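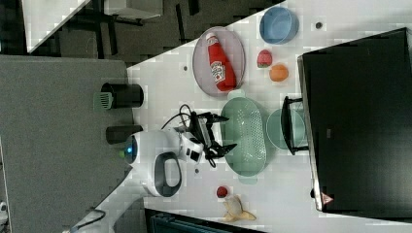

Tultodside is a small town with one long street, and I went there in July for the open day at Durow, a workshop that teaches robots to do housework. I had prepared myself for something serious, with steel and sparks. What I met instead was a white table with a ketchup bottle lying on a plate, a toy banana already peeled, and a light green colander in front of the robot's black gripper. My first thought was of my daughter's room. My second thought was that I also do not always put the ketchup back where it belongs.

The visitors came in groups of 12, and each group could stay for three rounds. In a round the arm gets one job from a list called Plenda, which the workshop has written by itself and which has now 549 entries. Most of them are very short. "Put the strawberry in the bowl." "Turn the colander over." I asked if I could read the whole list and they gave it to me on paper, many pages, and I read it on a bench with great pleasure. It is like a diary of a very tidy person.

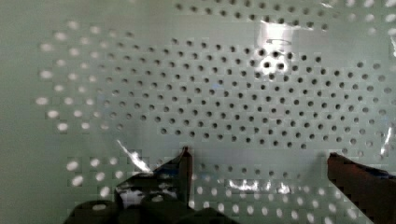
Tiedemann

The colander is the object they talk about the most. For a person it is a simple thing, we take it by the edge and do not think. For a machine that looks from its own wrist it is row after row of small holes, some dark and some bright white, and on top of this the shine of the lamps. Where does the wall end? How far away is it? The engineers told us that they try a new object 1000 times before they trust the arm with it, and that the colander needed this number twice.

I stood close to the table during my rounds. The arm moves slower than I expected, and it makes a soft sound, like a drawer in a good kitchen. Between two jobs there is a long waiting, and in this waiting people begin to talk with each other. A man beside me wanted to know the price. A boy wanted to know if it can also cook, and he was told, kindly, no.
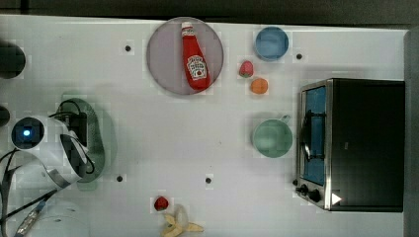

Durow would like to have such an arm in ordinary homes, but gave us no year for it. One visitor in my group said she did not need a robot that is quick, she needed one that she can leave alone with her mother's dishes, and that she would come again next summer to ask the same question. The engineers wrote it down. I do not know if it became an entry on the list — I hope so.

The next open day is not decided yet. The coffee was free, and the bus back to the station goes from the other side of the street.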